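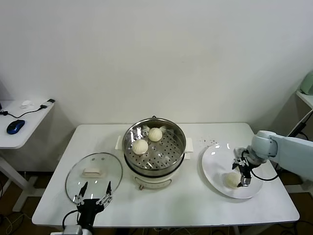 The Terkbridge Supper Club newsletter has now run two dumpling recipes, a noodle recipe and a very long letter about vinegar, and in all that time it has never said a kind word about the plain steamed bun. I would like to fix that. I own a bamboo steamer, a handsome one, bought in a fit of ambition, and it has spent most of its life on top of my fridge holding takeout menus. What I use is electric. It has a knob on the front, a lid you can see through and a steel tray full of small holes, and it has all the romance of a rice cooker. Put a couple of pleated buns on that tray, though, with the good swirl on top, and they look as fine as anything off a restaurant cart. A big oval plate helps. One bun on a big oval plate looks like a decision.

Now to the arguments, which have been piling up in my inbox since April. Kenna McIver wants to know if you need paper under the buns. On bamboo, yes. On a steel tray I brush on a little oil and take my chances, and I have lost a few bottoms that way. Dong-geon Song says cabbage leaves are better than either, and he is probably right, but then you have to own a cabbage.

Crowding is the other sore point. The recipe we printed makes 6, and it is tempting to load them all in at once and get on with your evening. They swell. You will open the lid on one large bun with several opinions. I do 2 at a time and eat the early ones standing up, so the guests never learn what the full count was.

When the timer goes, turn the knob off and leave the lid alone for almost 7 minutes. Chiyo Kudo, who taught me this, waits the full time and has perfectly smooth tops. I last until I smell pork and have wrinkled ones. Lift the lid away from your face and set it down next to the steamer with the handle up, where it will drip on the table regardless of what you do.

Leftovers freeze well. Wrap them one by one and steam them straight from the freezer. Dennis Bakilana microwaves his under a damp paper towel and has asked me to print that it works fine, so I have printed it. Next month he has promised us his scallion pancakes, and Hrvoje Kos still has my rolling pin.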